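Household Products and Their Claims
Handout 4: Washing, whiteness and what the label is selling
Clolbridge Evening Courses. Notes by Yasaman Khosravi

Bring this sheet next time, along with one empty detergent bottle or box from home. If you share a house, ask before you empty it.

1. Where we left off

Last session we looked at the word "clean" and how little it commits anyone to. A shirt can be clean in the sense that the stain is gone, or that the smell is gone, or that it looks bright under a store light. These are three separate jobs done by different ingredients, and a product can be good at one and poor at the others. Labels tend to use one word for all of them. I would start being suspicious right there.

2. What does the work

Most of what happens in a washing machine is done by water, movement and time. Surfactants help water get hold of grease and keep dirt from settling back on the cloth. Enzymes break down particular kinds of stain: proteases for protein (egg, blood, grass), amylases for starch, lipases for fats. Builders deal with the minerals in hard water, which otherwise tie up some of the surfactant. Bleach, where there is any, goes after color.

Then there are optical brighteners. These take in ultraviolet light and give it back as blue, so a yellowed cloth looks whiter in daylight. They remove nothing. I have no strong objection to them, but I do object to a before-and-after picture that lets you think dirt has left the fabric when a dye has been added to it.

Fragrance belongs in the same group. Plenty of people judge a wash by its smell, and the makers know it.

3. Reading a claim

We will use two labels in class, Inda and Pinda. Copies are on the back table. Inda says it is "up to 2 times more effective on everyday stains." Go through that phrase slowly.

"Up to" means that somewhere in the testing, one result reached that figure. The rest may have been far below it.

"More effective" than what? The small print on the side says "versus leading value powder, without pre-treatment." Which powder, and at what dose? It doesn't say.

"Everyday stains" is a list somebody picked. If I got to choose the stains, I could make nearly any product win.

Pinda goes about it another way. It says that 500 households tried it and "loved the results." They were sent the product free, and the question they were asked is not printed anywhere. I would like to see that question before I care about the answer. I would also like to know whether anybody gave those households a second product in a plain bottle, which would have been cheap to do.

4. Temperature and dose

The advice to wash cooler is mostly sound, in my view, and it is one of the few claims in this area that holds up when the people making it have nothing to sell. Heating the water takes a large share of the energy in a typical warm wash. Many modern enzymes work well enough at lower temperatures on normal dirt.

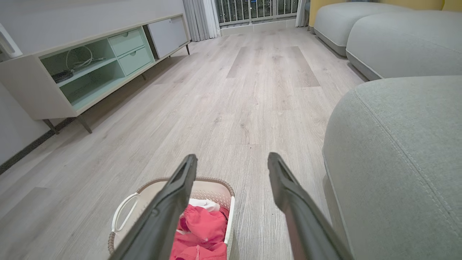 Where I part company with the leaflets is on the word "always." Bedding from a sick room is a fair case for a hot wash, and so are kitchen cloths. Cool washing month after month can also let a greasy film build up inside the machine, and people then buy a machine cleaner to deal with it. An occasional hot cycle does much the same job for less money.

Dose is the other half. The lines inside the cap are hard to see, and on several bottles I own the top line is well above what a normal load needs. Too much detergent leaves residue, which feels stiff and holds on to smells, and the usual response is to add more. Try going down to the lowest line for a few weeks. Look up your local water hardness first - it does matter, and your supplier should be able to tell you.

5. Softener

Softeners coat the fibers. The coating feels nice and cuts static. It can also make towels take up less water, an odd thing to pay for in a towel. The Moschos leaflet, which we will read in May with the other advertising material, calls this coating "care." Please underline that word each time it turns up and write in the margin what you think it means.

6. A small test to run at home

Cut one old white cotton T-shirt into four squares. Put the same amount of the same stain on each (coffee is easy) and leave them overnight. Wash one with your normal detergent at the normal dose, one at half dose, one with a rival brand and one with water only. Use the same cycle and similar loads. Dry them the same way.

Now have somebody else shuffle the squares and ask you to rank them. This is the step people skip, and without it the test is worth very little. If you know which square had the expensive stuff on it, you will find a way to like it best.

One trial proves next to nothing. Write your ranking down anyway, and we will put everyone's together on the board. I expect the water-only square to do better than most of you predict, but I have been wrong about this group before.

7. For next time

Read pages 1 to 9 of the course pack. Skip the box on "natural" soaps, as it gets a session to itself. Results slips are due 1st November, on paper, with your brand and dose filled in.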